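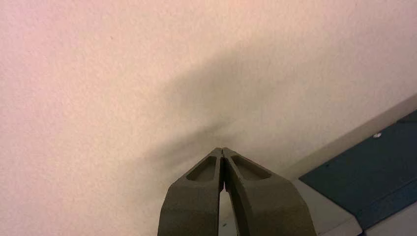

Ullside wall finish in Warm Shell, fine stipple

Ullside Fine Stipple Wall Finish
From the Cusilgate range of interior finishes

If you have ever moved into a house with a patched wall in the hallway and a skim coat that somebody clearly got tired of halfway through, you will know why we are so fond of this one. Ullside is a ready-mixed, water-based finish that goes on with a roller and dries to a soft, lightly speckled surface, the kind of wall you stop noticing after a week (and we mean that as a compliment!). It was the first texture we ever made at Cusilgate, and we still sell more of it than anything else in the range.

About the color
Warm Shell sits somewhere between off-white and a pale pinkish beige, and it does move around a bit as the light changes. In one part of a wall you may see more of the pink, and a little farther along it reads as plain cream. Customers write to us fairly often asking whether they have been sent two different batches, and nearly always it is just the daylight coming in from one side. Do try a sample pot first, though, and look at it in the morning and again with the lamps on. North-facing rooms tend to bring out the cream, and a red rug or a wood floor will warm everything up.

About the texture
The stipple is fine. If you are picturing the heavy swirls on your grandmother's ceiling, it is nothing like that, and you can lean a picture frame or a headboard against it without any fuss. There is enough grain to soften small dents and old filler marks, but it won't hide a deep crack or a loose seam, so please fill those and sand them flat before you open the tub. Tiny dark specks can show up here and there in a pale finish, usually dust from the roller or the room, and a light touch-up once the coat is dry takes care of most of them.

Where to use it
Bedrooms, hallways, living rooms, stairwells, and that odd stretch of wall behind the door. It suits painted plaster and drywall alike. We don't recommend it inside a shower or directly behind a stove. For those spots have a look at Jirdale, our smooth wipe-down finish, which comes in the same color and sits very nicely next to it.

Putting it on
Stir well, right down to the bottom, then roll in one direction and finish each section with a light upward stroke while it is still wet. Use a medium-nap roller and keep going until you reach a corner, even if your arm is complaining, as a stop in the middle of the wall will leave a line. Leave the first coat overnight. Most people are happy with two coats, and over a dark color you may like a third.

Sizes and coverage
Sample pot: enough for a good-sized test patch
Small tub: covers 145 square feet, one coat
Large tub: covers 300 square feet, one coat

Colors
Ullside comes in 17 colors, and 11 of them are also made in Jirdale. Warm Shell is in both.

Looking after it
Dust it now and then with a soft dry brush. Scuffs will usually lift with a damp cloth and a drop of dish soap, dabbed on gently. Keep what is left in the tub with the lid pressed down tight, somewhere that doesn't freeze.

You may also like
Jirdale Smooth Wipe-Down Finish
Tolentino Trim Paint, satin
Cusilgate Medium-Nap Roller Set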